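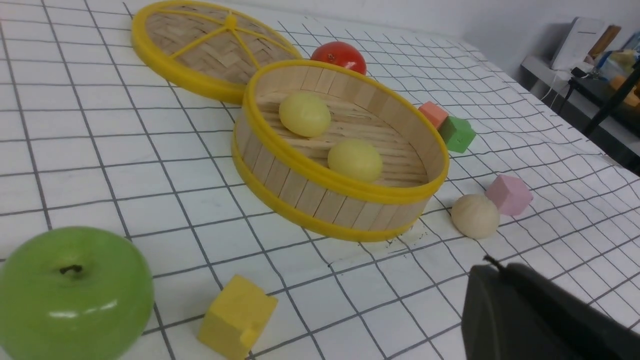
Mine warped inside a month, wrote a reader when I mentioned I was trying another bamboo steamer, and anyone who pays more than a tenner for one deserves whatever they get. I have had that remark stuck to the side of the fridge ever since, partly as a warning and partly because I paid a good deal more than a tenner.

The Plerach is a single basket with a woven lid. The walls are upright slats of light wood, with a yellow plastic band round the top and another round the bottom, and the lid carries on the theme with a yellow rim and yellow spokes running out from a little hub. Purists will hate it. I did too for a day or so, and then I noticed it was the only thing in the cupboard I could find without putting the big light on.

I bought it from Mac Carthaigh, the kitchen shop on the corner by the station, where it was 38 pounds and came in a box large enough for a hat. The leaflet inside tells you to soak the basket before first use and then tells you, overleaf, never to soak the basket. I soaked it. It smelled like a garden centre for two evenings and has been fine ever since.

On to the steaming. Frozen buns took 13 minutes over a wok and came out soft all the way through, with no soggy patch on top, so the woven lid is doing its job. My old Condum, a steel affair with a glass lid, used to rain on everything. Dumplings were good too, provided I remembered the paper. When I forgot the paper, the floor slats kept a souvenir of each one, and I spent the rest of the evening with a toothpick.

Apples, cored and quartered, went in for a crumble and behaved themselves. Tomatoes did not. I wanted to slip the skins off a few for a sauce, and while the skins did slip, so did the juice, straight down between the slats and into the water. Use a bowl of hot water for tomatoes like everybody else.

Capacity is where I start to grumble. It is a shallow thing, and anything that rises needs elbow room, so feeding four means either two rounds or a second tier. The second tier is sold separately (of course it is) for more than the price of a decent lunch. The lid also sits on the loose side. It has never fallen off, but it has thought about it.

Cleaning is hot water, a brush and patience. The join between the slats and the lower band collects flour, and no brush I own gets right in there. Stand it somewhere airy to dry — mine lives on top of the bread bin, lid propped alongside — and don't put it away until the morning.

As for warping, I have had it since May and used it most weeks, and it still sits flat on the wok. My reader has been informed and remains unmoved. Three and a half out of five, or four if you already like yellow.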